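Lallwood Reading Circle – minutes of the September meeting

I'm taking notes again, so please blame me for anything I got wrong. We started a little after seven, once the chairs were sorted out and everybody had a cup of something. Last month's minutes were approved with one fix: it was the Hartley branch that offered us the extra shelf, not the Otow one. Sorry, Hartley!

First up was the book. We had all been working through "The Flunenel Letters" (all 348 pages of it, and I felt every one in the middle section). Opinions were split, and loudly too. About half the room loved the slow parts where the sisters write back and forth about the farm, and the other half wanted to get to the flood already. I'm with the flood people. We did agree that the last letter was worth the wait, and a couple of us owned up to crying on the bus. One member thought the whole thing would work better read out loud, so we tried page 56 right there, with two people swapping letters, and it was a lot funnier than I remembered.

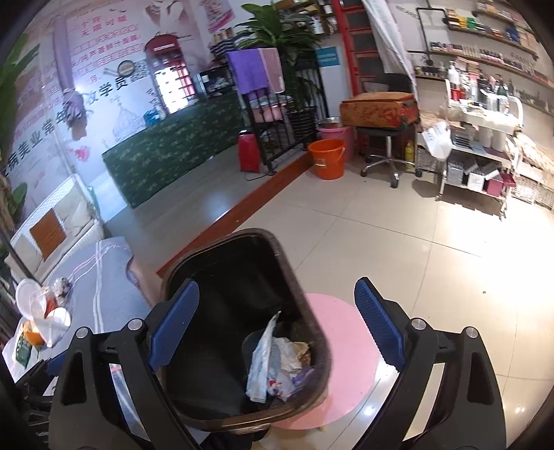

The book swap took up the next chunk of the evening. We have way too many books in the cupboard and no good way to keep track of them, so we're going back to paper slips tucked inside the front cover – name, month out, month back. Please don't lose the slips. I know how easily they go, and once one is down in a wastebasket under a heap of plastic bags and torn paper, I'm not the one digging for it. Books with missing pages or broken spines go in the box by the door, and I'll take them over to Hartley to see if they can be mended.

Next, money, which was quick. We have 100 dollars in the envelope after buying the lamp. We voted to spend part of it on large print copies for the winter pick, and the rest stays put. The Otow branch asked if we'd chip in for their author evening and we said yes to cookies, no to cash.
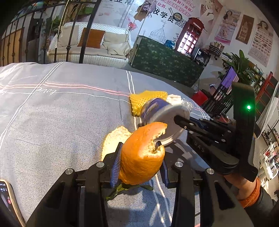 Then we got to the short story contest, and this is where we ran long. The limit stays at 2,000 words. There was a push to raise it, but those of us who did the reading last year put up a fight (my eyes still haven't forgiven me). The theme will be "a letter that came late," which I think is a nice nod to the book. Stories can be typed or handwritten, as long as the handwriting is something a tired person can read. Names go on a separate sheet, please, and not on the story.

Winter pick: we had three titles on the table and couldn't settle it, so everyone is going to read the first chapter of each and vote in October. I'll bring the sample copies, and if you want one sooner, drop by the Lallwood desk and ask.

Any other business: the back window still sticks. The kettle is fine now. We wrapped up at ten past nine.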